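The Counter as Autobiography

August 10, 2018

The kitchen is on the second floor of a building in Sultstead, and the woman who cooks in it has agreed to talk on one condition, that I leave her name out. Her mother reads this site. Her mother also has views on placemats.

She has rented the apartment for four years. In that time she has edited two cookbooks for Mendes, a small press that pays late and in installments, and tested most of the recipes on the gas stove a step from where we are talking. She is good at telling other people how to set up a work space. Her own is a different matter, and she is cheerful about it.

"I wrote a page and a half on keeping a clear counter," she says. "It's in the second book. I wrote it standing up because there was nowhere to put the laptop."

The counter is one white run with light wood cabinets underneath, and the stove takes the right-hand end. What remains is for everything else – prep, mail, lunch, repairs. She has thought about an island. She has also measured the floor, and she no longer thinks about an island.

I ask how things end up where they are. She gives this more consideration than I expected.

"There's a kind of geology to it," she says. "The back row is whatever has won. The front row is today. If something from the front row survives a week, it gets promoted."

The wine opener was promoted in the spring. She used to keep it in a drawer with the can opener, the other can opener and a set of skewers from Flalau, the housewares store on the corner that closed and reopened as the same store. Every time she wanted the opener she got a skewer in the thumb. Now it lives out in the open, near whatever it will be needed for next.

"People come in and draw conclusions," she says. "Let them. I cook with it. Some of it."

The tape is harder to explain and she doesn't much try. It came out for a job on a lamp cord and has been on the counter long enough that she reaches past it without seeing it. Guests see it. One of them asked if it was for the leftovers.
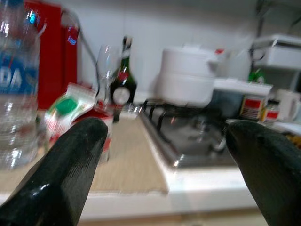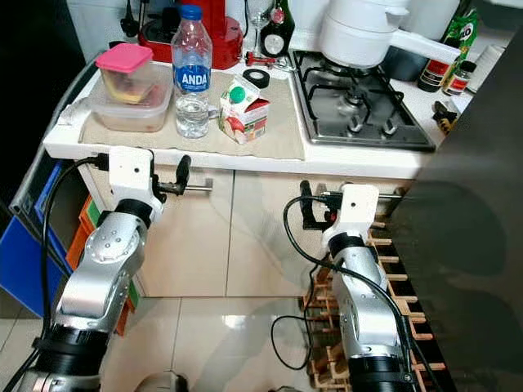
On lunch, and other unfinished business

She eats standing, most days, and doesn't recommend it. Lunch is what was dinner, out of a plastic container with a pink lid. She bought a set of 50 containers through the Welard catalog when she started testing for the first book, lids included, and has been losing them to friends at a steady rate ever since.

"You send somebody home with soup and that's the last you see of it," she says. "I don't mind about the soup."

The juice carton is for the middle of the afternoon, when she would otherwise make a third coffee. The big bottle of water is there because she read that she should drink more of it. She is not sure she does. She is sure she moves it from one side of the mat to the other several times a day, and she feels this ought to be worth something.

The mat itself was a compromise. Her mother had sent a tablecloth. There is no table. She wrote back that she would get something for the counter instead, and picked the plainest beige one she could find, on the grounds that it would hide crumbs. Her mother's position is that crumbs are not supposed to be hidden, they are supposed to be wiped up. The two of them have agreed to differ until Thanksgiving.

I ask whether she ever clears the whole thing off, down to the white.

"When I photograph for the book, yes. It takes me an hour and I put it all on the bed. Then the shot gets cropped down to a bowl."

And afterward?

"It all comes back. Same places, more or less. I tried to improve on it once and couldn't find the salt until the weekend."

A third book is under discussion. Mendes would like it to be on small kitchens, with a chapter on storage, and has asked for 2593 words by the end of August. She has written the heading. While I put my notebook away she offers me something to drink, looks along the counter for a clean glass, and goes to wash one.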